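Vesari Adds Gray Twill to Garment Care Range

Plindholm, 2 October 2020. Vesari today released handling notes for its gray twill, a matte fabric with a fine diagonal weave.

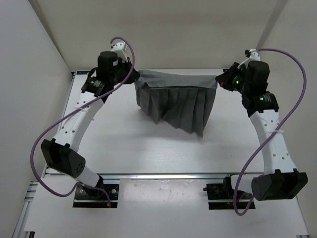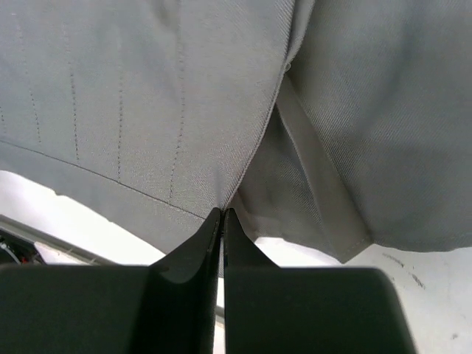
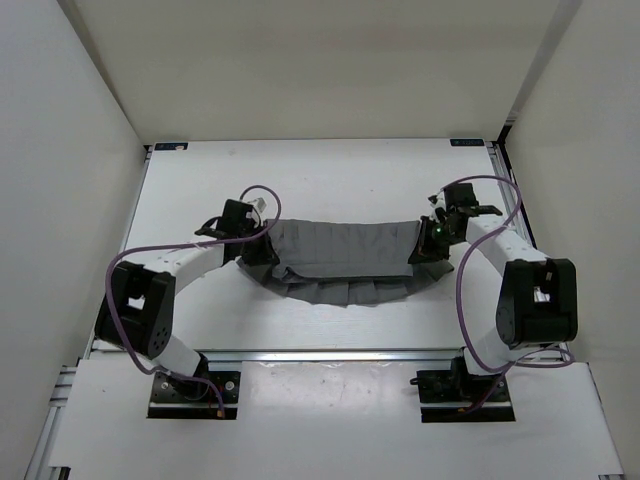
Handling and Storage

Hold the piece by both ends of one edge, let the folds hang, then lay it flat. Store at 21 degrees Celsius.

"Stitch lines should be checked before folding," said Eduardo Sebastian, textile manager.

The notes run to 30 pages. Contact: Yhon Quispe, Vesari, extension 558.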